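3.2 Le linge qu'on ne repasse plus

J'avoue que je suis arrivé à ce sujet par ma grand-mère, et que je ne m'en suis jamais tout à fait remis. Dans les 39 foyers de Coltbridge et de Jillton qui ont bien voulu me recevoir, j'ai posé la même question bête : qui repasse encore, et quoi ? Les chemises, me répond-on d'abord. Puis on hésite, et les torchons arrivent - avec un petit rire gêné.
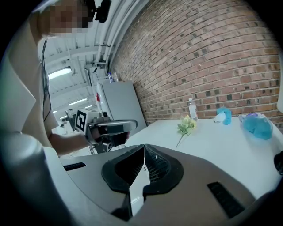
Ce rire, je l'ai noté dans 23 entretiens. Il vient presque toujours au moment où l'on parle de la mère ou de la belle-mère, celle qui repassait jusqu'aux mouchoirs ! Dönmez avait observé la même gêne à Blackwood, à propos du raccommodage, et je lui emprunte volontiers son idée de « corvée héritée » (même si je la trouve un peu sévère pour les torchons).

Reste le vêtement froissé, qu'on porte désormais sans rougir. La figure 4 montre un haut beige ample, plissé dans le haut du dos : le genre de tenue que onze de mes enquêtés rangent sans hésiter parmi les « habits de tous les jours ». À Wundthorpe, où j'ai mené cinq entretiens de contrôle, le mot employé est plutôt « habits de dedans », et je ne sais pas encore bien quoi en faire.

Figure 4. Haut ample porté non tendu, dos froissé.

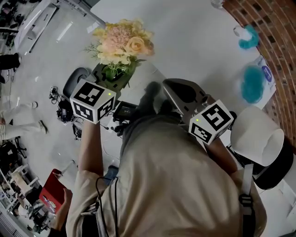 3.3 Le dimanche soir, heure du fer

Chez ceux qui repassent encore, le créneau ne bouge guère : le dimanche, après le repas, devant la télévision.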